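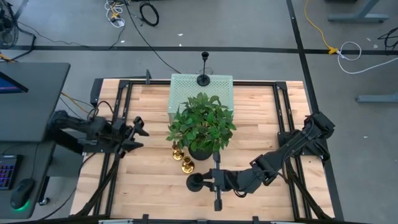 Moved my houseplants off the south windowsill this morning. Fourth hot spell of the summer and the leaves on two of them had gone crisp at the edges. Some notes on watering while I'm away, as I've been asked a few times.

I'm off for most of August. Eleven pots in the flat. Last year I used the spikes that screw onto a bottle and lost a fern. The water ran straight through in two days and sat in the saucer.

This year it's cotton wicks. One end pushed into the compost with a pencil, the other in a tub of water standing a bit higher than the pot. I bought the cord from Rondetti, 3 metres, and used nearly all of it.

Soak the wick before you put it in. A dry one takes ages to start drawing and you'll think it isn't working.

I tested it on the bathroom plants first. The peace lily took 144 ml over the first day, and 167 ml over the second, when it was hotter. I measured with a kitchen jug and a syringe, so take the last digit with a pinch of salt.

The spider plant hardly took any. It was fairly damp to begin with and sits in the shade.

Plastic pots do better than clay. Clay loses water through the sides, so the wick has to keep up with that as well. If you've got clay, group them close together on the floor.

Succulents get nothing. Water them the week before and leave them.

Someone asked about the gel crystals. I tried the Caputo ones in spring. They swelled up and pushed the compost over the rim, and I was picking jelly off the carpet for a week. Fine mixed in at the bottom when you repot, I think, but not scattered on top.

Cover the tubs. I use cling film with a hole for the cord. Fewer flies, and less water lost to the air.

Don't feed before you go. I cut back anything leggy as well, and took the dead leaves off so they don't rot while the windows are shut.

The Wudside garden shop has saucers in the sale bin at the moment, mostly the large size. They'd run out of capillary matting when I went in.

Last job is the blinds, half down on the south side. I'll post how many are still alive when I'm back.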